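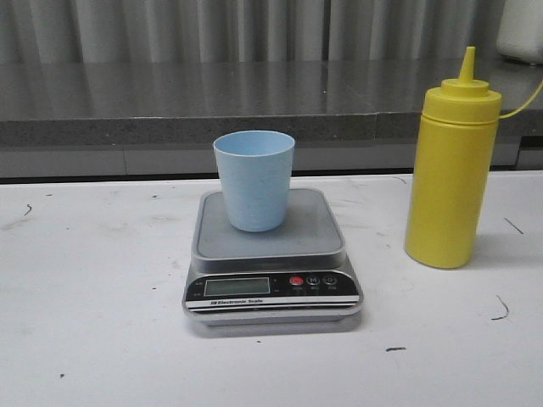 Wiratcombe Writers' Group

The Weighing

A story by Imani Oyelaran

When their mother died she left the house to the three of them and the recipe to none of them. Naveed Dogar had looked for it in the places a person would look, in the kitchen drawer with the string and the batteries, in the back of the Groser cookery book, in the biscuit tin where she kept the guarantees. He found a guarantee for a twin-tub washing machine and a card for his own sixth birthday, but no recipe.

His sister rang from Flumuston on the second evening.

"She must have written it down," she said.

"Did you ever see her write it down?"

"No."

"Then I don't think she did."

It was a relish, yellow and sharp, and she had made it every December for as long as they had lived in Wiratcombe. She sold it at the church hall for the roof and later for the boiler. People brought back their empty jars in the spring with the lids on and left them on the step. There were 13 of them under the stairs now, washed and upside down on newspaper.

Naveed had taken two weeks off from Lindgren, where he did the wages. He had meant to spend them clearing the loft. On the third morning he went to the market instead and bought cauliflower, onions, mustard powder and turmeric, and a bag of sugar that he later found he had no need of, as there were four in the pantry.

The first batch was wrong. It was too sweet and it would not thicken. He ate some of it on toast standing up and put the rest down the outside drain with a kettle of water after it.

The second batch thickened in the pan all at once, like plaster. He rang his brother, who had never cooked anything.

"What did it taste of?" Naveed asked him. "Hers."

"It tasted of the hall," his brother said. "Wet coats. I don't know. It was hot at the end."

"At the end of what?"

"After you'd swallowed it."

Naveed wrote that on the back of an envelope. Hot at the end. It was the first useful thing that anybody had told him.

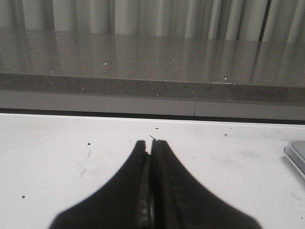 White table, close to.

His mother had never weighed anything. That was the trouble. She had used a cup with no handle, and when the cup broke she used another that was not the same size, and she made up the difference by eye. He could remember her standing at the counter and tipping the vinegar in and stopping, and then tipping in a little more. He had stood beside her for years and had looked at her hands, or out of the window, and had never once looked at how much.

On the fifth day Mrs Pargeter came to the back door with a jar in her hand. She was a large woman who had run the plant stall at the hall and had not been on good terms with his mother, or so he had always understood. There had been something about a trestle table.

"I heard you were having a go at it," she said. "I could smell it from the lane."

"It isn't right yet."

"No," she said. "It didn't smell right."

She put the jar down. There was an inch of relish left in the bottom, gone dark at the top where the air had got to it. The label was in his mother's writing and gave the year before last.

"I was making it last," Mrs Pargeter said.

He got two teaspoons and they each had a little. It was hot at the end. Before that there was something else, a flat brown taste that he knew and could not put a name to. He shut his eyes.

"It's tea," said Mrs Pargeter.

"It can't be tea."

"She'd have had the pot there, wouldn't she? She always had a pot on the go. She'd have let it down with whatever was in the pot."

He thought about it. He saw the brown pot on the windowsill over the sink, and his mother reaching for it without turning her head. She had done it so often that he had stopped seeing it, in the way that he had stopped seeing the calendar from the coal merchant and the nail with no picture on it.

They made the third batch together. Mrs Pargeter cut the onions and he did the rest. She did not talk much. When the pan began to catch he reached over and poured in cold tea, and stopped, and poured in a little more.

"How much was that?" said Mrs Pargeter, who had found a pencil.

"I don't know."

"You want to write it down, Naveed. You'll only be in the same boat."

So he poured the same amount again into an empty jar, as near as he could judge it, and weighed it, and took off the weight of the jar. It came to 121 grams. She wrote it on the envelope under Hot at the end. The vinegar he worked out from what was left in the bottle, and that was 224. She wrote that down too, and then the time on the clock, though he could not see what use the time would be.

It was not the same. He knew that as soon as he tried it. The heat came too early and the cauliflower was softer than she would have liked. But it was the same sort of thing, and a person who had not had hers for a year or two might have been taken in.

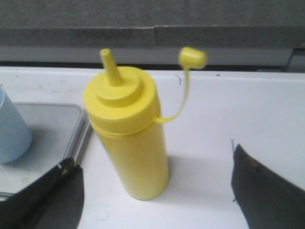

Yellow bottle with a wide lid.

They filled six of the jars and left the others where they were. Mrs Pargeter took one home under her coat. At the gate she stopped and moved the latch up and down with her thumb.

"It was my table, you know," she said. "The trestle. She had it in the end. I let her have it."

"I didn't know that."

"Well," she said. "It was a good table."

He watched her as far as the corner and went in. He rang Flumuston and told his sister about the tea, and there was such a long quiet on the line that he thought they had been cut off.

"She used to give me the pot to hold," his sister said. "While she stirred. I thought I was just holding it."

"Did you see how much she put in?"

"I was seven, Naveed."

He said he would post her a jar. She said not to trust it to the post -- she would come for it herself, at the weekend, if the road was clear, and they could make a start on the loft.

First read to the group on 24 Nov 2019.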